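Traltley Shared Kitchen Refit: Interim Report to the Echeverría Fund

Reporting period: to the end of August
Grant line: washing-up and small storage

Summary

Work on the washing-up area is on schedule and within the award. Of the 400 storage and draining items listed in the application, 368 have been delivered and checked in. The remaining items are on back order with the supplier, Plaltcombe, and are due in the next period. No change to the budget is requested.

Draining racks

Two rack types were compared over the period: a coated wire rack and a slatted rack with flat rails. The slatted type was selected. Plates stand straighter in it, and the flat rails are quicker to wipe down than wire. The wire racks already purchased will be kept for cups and lids.

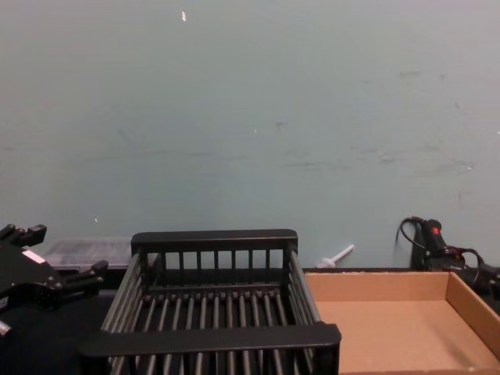

Report prepared by Nuria Tsegaye
Site checks: Nahuel Benítez

The black slatted rack stands on the dark tabletop with an open, shallow cardboard tray to its right. A frosted plastic storage container is kept against the wall behind. The tray is an interim measure for small items and will be replaced when the back-ordered trays arrive. Cardboard is not suitable for permanent use next to a draining rack, and the application allowed for plastic trays throughout.

Wall finish

The pale blue-gray wall behind the tabletop has smudges and scuff marks in several places. Cleaning and one coat of washable paint are planned for the next period, under the existing maintenance line. A splash panel was considered and deferred – the quote exceeded the amount set aside, and the paint should be tested first.

Stock records

Item records were moved to Redo during the period. Each rack, container and tray now has a location code and a condition grade. At the first full check, 67 items were graded as needing replacement, mostly containers with poorly fitting lids. These are covered by the delivery already received. Old containers in usable condition will go to dry storage.

Next period

Receive and check in the back-ordered items.
Replace the cardboard trays.
Clean and paint the wall behind the washing-up area.
Repeat the condition check and send the results with the final claim.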